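Sondemley to offer free well water testing for rural households starting in September

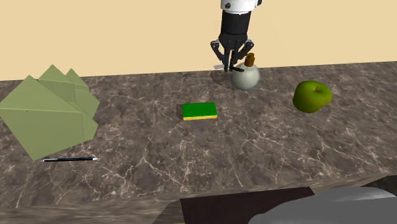 Families in Sondemley who get their drinking water from a private well will soon be able to have it tested at no charge, under a program the town council approved on a 7-4 vote after a long and mostly friendly evening of discussion at the town hall.

The program will be run by the town's health office, which has set aside enough money to test 900 wells in the first year. Residents can pick up a sampling kit at the health office on Cadby Road or at the front desk of the public library, fill the bottles at home first thing in the morning, and drop them off the same day before noon. Results will come back by mail, along with a plain-language sheet that explains what each number means and, where something has come back high, what a household might want to do next.

Public health director Solveig Fagerlund, who grew up on well water herself a few miles outside town, told the council she has wanted to see something like this for as long as she has had the job. Homes on the town supply have their water checked all through the year, she said, while people on wells are left to arrange it on their own, and a full set of tests can be a real stretch for a family on a tight budget.

"I get calls from young parents who have just bought a place out in the country, and they ask me when the town last checked their well," Fagerlund said. "I have to tell them that we never have, and that it was never anyone's job. I would so much like to be able to give them a better answer, and after tonight I think I can."

The tests will look for bacteria, nitrates, arsenic and lead. Samples will be handled by Lazaridis, the private laboratory that already does the town's routine work on swimming pools and restaurant inspections. The council asked that the lab keep to a turnaround of three weeks, and the health office will phone a household directly, without waiting for the mail, if a result calls for people to stop drinking the water.

A small trial held this past spring helped bring several council members around. The health office tested 69 wells in the Gesov district, the stretch of older farmhouses and newer homes north of the river, and found that a good number had not been looked at since the day they were drilled. Four came back with nitrate levels above the recommended limit, and those families were given bottled water while they worked out what kind of treatment system to put in.

Melina Drakos, whose home was one of the four, came to the meeting with her two daughters and spoke during the public comment period. She said the water had always tasted perfectly fine, and that she had signed up for the trial mostly because her neighbor had an extra form and left it in her mailbox.

"We'd been there six years and I had never given it a thought," Drakos said. "I'm grateful to that neighbor, and I'm grateful to the nurse who sat with me on the phone for the better part of an hour while I asked her every question I could think of, and then called back the next day when I'd thought of some more."

The four council members who voted no said they liked the idea but were uneasy about how it would be paid for once the first year is over. Councilman Teun Verbeke, who represents the west side, said he would have preferred a modest fee for households that could afford one, and he asked that the question come back before the next budget is drawn up. Council president Ebuka Sani, who voted in favor, agreed to put it on the agenda in the spring and thanked Verbeke for raising it.

There was also some back and forth about privacy. A few homeowners worried that a poor result might follow them when it came time to sell. Town attorney Leonidas Kalogeropoulos said individual results would go only to the household and the health office, and that any figures the town publishes would be grouped by district, with no addresses attached. Renters may ask for a kit too, he said, though the landlord will be sent a copy of the results.

Kits will be available beginning in September. Households with an infant or someone who is pregnant will be moved to the front of the line, and residents who have trouble getting into town can call the health office to have a kit brought out to them and the bottles picked up from the porch.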